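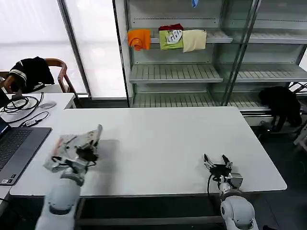
Ticket 2204 – Jastitz shopping centre, gift card balance at Rattanakul

Reported by Hậu Trịnh, Trokoden guest services. Cards topped up since June show a nil balance on the restaurant's till. Same cards read fine at the Kiron kiosk on level 5.

Restarted till, no change. Till was still on the old card range, which stops at 2000. Range extended and till synced at close of trade.

Tested with card 33 – balance correct. Left open until the weekend trade is through.

Last updated: 2018-08-23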